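Bosside Extends Robotic Sorting Program to Returned Cables and Lamp Parts

Staff reassigned from repetitive bench work to inspection and records

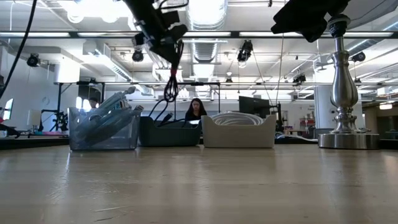
A robot gripper above storage bins at a Bosside workspace, with staff seated beyond the table.

Bosside, the equipment rental and refurbishment company, has extended its robotic sorting program to cables, cords and lamp parts returned by customers, the company announced in November. The work was previously done entirely by hand at the company's Mostura site.

Under the new arrangement, robot stations take on the first sort of returned items, placing them in bins by type. Employees remain responsible for electrical testing, cleaning, repair decisions and the final release of every item to stock. The company stated that no positions have been eliminated as a result of the change and that none are scheduled for elimination under the current plan.

The Mostura site handled 1644 returned items in the month before the announcement. Of these, 520 passed through the robot stations during the introductory phase, with the remainder sorted by hand. Items that a station cannot identify or grip are set aside for an employee. Loose cables continue to account for most of these cases, according to the company, as they tangle easily and seldom come back in the condition in which they were sent out.

The stations were installed by Mirani, an automation contractor, and are linked to Omer, the inventory system already in use at the site. Employees who formerly entered each return by hand now review entries prepared by the system and correct them where needed. Bosside said that correction of entries is counted as regular working time and has been added to the written job description for returns staff.

The change has also altered the daily schedule. Sorting shifts at the hand benches have been shortened, and the hours released have been moved to testing and repair, where a backlog had built up over the summer. Returns staff now rotate between station oversight, testing and records. The early shift, which began at 5:30 a.m. to clear overnight deliveries, has been moved to 7 a.m.

All 50 employees in the returns department completed training before the stations entered regular use. The course consisted of 3 sessions covering safe working distance, stopping and restarting a station, and the reporting of faults. Employees may stop a station at any time without prior approval from a supervisor.

Employee representatives at the site welcomed the later start but asked for clearer rules on the use of performance data recorded by the stations. In a written reply, the company said that the data will be used for maintenance and planning and will not form part of individual reviews. A joint working group is to meet monthly while the program is being extended.

A decision on whether to introduce the stations in the packing department will be made after the first full quarter of operation. Returns will continue to be accepted at the Mostura loading entrance during normal hours, and customers do not need to change the way items are packed or labeled.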